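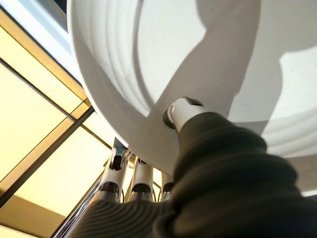
How to Get Hard Water Film Off White Dishes

I moved to Harnmont in January and within a month every white bowl I own had gone dull. I blamed the dishwasher, then the soap, then myself (I do tend to cram things in). It was the water. We have very hard water out here, and it leaves a chalky film that regular dish soap just slides right over.

What you need: plain white vinegar, baking soda, a soft sponge, an old toothbrush and a tub big enough to hold the dishes. Skip the steel wool, please! I ruined a perfectly good Harms platter that way and I'm still mad about it.

Step 1. Wash everything the normal way first. Grease keeps the vinegar from getting to the film.

Step 2. Fill the tub with warm water and add vinegar, one part vinegar to two parts water. Put the dishes in and leave them for 20 minutes. Don't do this with anything that has a gold or silver edge — vinegar can dull it.

Step 3. Lift the dishes out, rinse, and pour that vinegar water down the drain before you get out the baking soda. If you mix the two they mostly cancel each other out and you get a lot of fizz and not much cleaning.

Step 4. Stir baking soda with a little water until it's like toothpaste. Rub it on in small circles and go easy. For ridges and the ring on the bottom, use the toothbrush.

Step 5. Rinse really well and dry right away with a towel. I used to let mine air dry, and the spots came straight back.

I do the full soak every 6 weeks or so now, and in between I put a splash of vinegar in the rinse. Gray fork marks are a different problem, by the way. Those are metal rubbed off onto the glaze, and the paste in step 4 usually takes care of them with no soak at all.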